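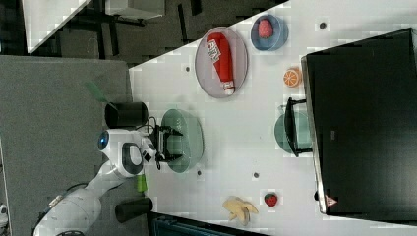

El módulo de manipulación del Taller de Robótica Irnar admite estudiantes de segundo curso en adelante, con o sin experiencia previa en programación. Las preguntas recogidas en esta página son las que llegan cada año al correo del taller antes de la matrícula. El ejercicio base es de recogida y colocación sobre mesa blanca, con objetos de uso corriente o de juguete: un plátano de peluche, una fresa pequeña, un bote de kétchup tumbado en un plato ovalado, cuencos de varios tamaños. El brazo trabaja con una pinza de dos dedos y todos los grupos parten del mismo conjunto de objetos.

## Inscripción y grupos

**¿Cuántas personas forman un grupo?**

Tres. Se aceptan grupos de 2 si la matrícula no es múltiplo de tres. No se admiten proyectos individuales.

**¿Hay que saber programar?**

Se requiere leer y modificar un script en Python. La primera práctica incluye un repaso de funciones, listas y lectura de ficheros. Quien ya lo domine puede pasar a la práctica de calibración con permiso de Horațiu Ghiță, responsable del laboratorio.

**¿Puedo cambiar de grupo una vez empezado el módulo?**

Hasta la entrega de la segunda práctica. Después, el registro de episodios queda asociado al grupo y no se puede dividir.

## Trabajo en el puesto

**¿Qué es un episodio?**

Una ejecución completa de la tarea, desde la posición de reposo del brazo hasta el regreso a ella. Si la pinza suelta el objeto fuera del recipiente de destino, el episodio se guarda igualmente con la etiqueta `fallo`. Borrar los fallos antes de entregar invalida la práctica.

**¿Cuántos episodios hay que entregar?**

80 por grupo en la práctica final. El repositorio común tiene un límite de 2.000 episodios entre todos los grupos; las grabaciones de prueba se guardan en local.

**¿Cómo se colocan los objetos al inicio?**

Según la hoja de disposición de cada tarea. La hoja fija el recipiente de destino y la zona de partida, pero deja libre la orientación del objeto. Conviene variarla – un controlador que solo agarra el plátano en una orientación no supera la evaluación.

**¿Se pueden usar objetos propios?**

Sí, en la práctica libre. Condiciones: sin líquidos, sin vidrio, sin bordes cortantes y con una anchura inferior a la apertura máxima de la pinza en al menos uno de sus ejes. Se consulta antes con Yevdokiia Kravchuk.

**La pinza aplasta los objetos blandos. ¿Qué parámetro se toca?**

`grip_force`, en el fichero de configuración del grupo. El valor por defecto está ajustado para piezas rígidas. Con peluche hay que bajarlo y comprobar después que el objeto no resbala durante el traslado. No se modifica el fichero general del puesto.

**¿Qué hago si el brazo se detiene a mitad de movimiento?**

1. Pulsar la parada de emergencia, aunque el brazo parezca inmóvil.
2. Anotar el código de error.
3. Retirar a mano los objetos de la zona de trabajo.
4. Rearmar y enviar el brazo a reposo a velocidad reducida.

Si el error se repite, se avisa al laboratorio y se cambia de puesto. La causa más frecuente es un objetivo situado fuera del alcance de la articulación.

**¿Se puede entrar en la zona de trabajo con el brazo activo?**

No. Tampoco para enderezar un objeto caído. El episodio se da por terminado y se etiqueta.

## Evaluación

**¿Cómo se califica la práctica final?**

La tasa de éxito cuenta la mitad de la nota. El resto se reparte entre la memoria técnica y la calidad del registro: etiquetas correctas, disposición inicial conforme a la hoja y ficheros completos. Corrigen Şengül Aksoy y Édgar Condori.

**¿Hay recuperación?**

En junio, con una tarea distinta y el mismo número de episodios.

**¿El módulo da acceso a la Copa Stanciu?**

Los grupos con la práctica final aprobada pueden presentarse a la fase interna. La inscripción es aparte y la tramita Relu Onu – el taller no inscribe a nadie de oficio.

## Horario y material

**¿Cuándo está abierto el laboratorio?**

De 9:00 a 19:30 en periodo lectivo. Los turnos se reservan en la hoja compartida, con un máximo de un turno diario por grupo. Una reserva sin usar pasados veinte minutos queda libre.

**¿Dónde se dejan los objetos al terminar?**

En la caja del puesto, con los cuencos apilados. El plato va encima. Las piezas dañadas se entregan en el laboratorio con el número del puesto anotado.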